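We use cookies to improve your experience. By continuing to browse you accept our cookie policy.

October
By Danica Vrabec

Vendula Brabec is late and so am I, so we start talking in the stairwell. She has a bag of onions in one hand and her phone in the other and she's already halfway through a story about a landlord.

Brabec runs Caron, a supper club in Stuvton, out of what used to be a shoe repair shop. No sign on the door. One long table, one menu, you eat what you're given. She opened it with 3 friends and a loan from her aunt, and the friends have since gone back to regular jobs. "They still come and eat," she says. "They still complain about the soup."

The soup is the thing people write to her about. Sour rye, mushrooms, an egg in the bottom. She grew up on it and hated it. "I hated it till I was maybe 25. Then I had a cold and no money and I called my mother and said okay, how do you make it. She was so smug. She's still smug, that was the best day of her life."

We sit down, sort of. She peels onions the whole time. I ask about the first year and she makes a face.

"Bad. Really bad. I had 1000 flyers printed and I think they brought in one guy, and he wanted to use the bathroom." She laughs at this for a while. What changed? "A wedding. Someone's cousin couldn't get a hall and asked if we did weddings and I said sure, we do weddings. We did not do weddings."
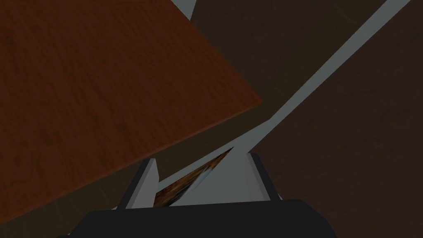
She cooked for two days straight, borrowed plates from a church, ran out of forks. The bride's grandmother ate dumplings with a spoon and asked for the recipe. After that the phone started ringing.

Now it's four nights a week, doors at 7 and everyone eats at the same time. No second seating. She's been told plenty of times to add one. "My accountant, my brother, the guy who delivers the flour. Everybody has an opinion. But then I'm looking at the clock and you're looking at the clock. People need to sit there. They need to get a bit bored and talk to whoever's next to them."

Does that work? Strangers at one table?

"Mostly. Some nights it's like a dentist's waiting room. Then the bread comes out and someone asks for the butter and you're fine. I had two men argue about a soccer game from when they were kids - they were at the same game, different ends of the field. They come together now. They still argue."

The bread is hers too. She feeds the starter in the morning before coffee and it has a name, Ernus, which she won't explain. I try twice. "No. It's a family thing. Next question."

Next question is money. She puts the knife down for that one. Prices went up in the spring, for the first time since she opened, and she wrote a note to everybody on the mailing list, all 283 of them. She rewrote it for a week. "I was sick about it. I sent it at night and turned the phone off. In the morning there was a whole pile of replys, and most of them said, finally." One person unsubscribed. She knows who. She's not saying.

She buys from the Fidwood market, early, when the stalls are still setting up, and decides the menu there. Cabbage looks good, it's cabbage. She has never written a menu more than a day ahead and gets visibly tense when I mention that other places plan by the season. "How do they know? What if the beets are terrible?"

Any plans to get bigger? A second place, a cookbook?

"A publisher asked. They wanted measurments." She shrugs. "I told them a handful. They said whose hand."

The onions are done, a big bowl of them, and my eyes are streaming. Hers aren't. It's nearly five and she has soup to start - she's up, apron on, still talking, something about the landlord again and the boiler and how he came to look at it and stayed for dinner. I ask if he fixed it. She's already in the kitchen and the water's running, so I don't get the answer.

Sign up for our newsletter and get new stories in your inbox.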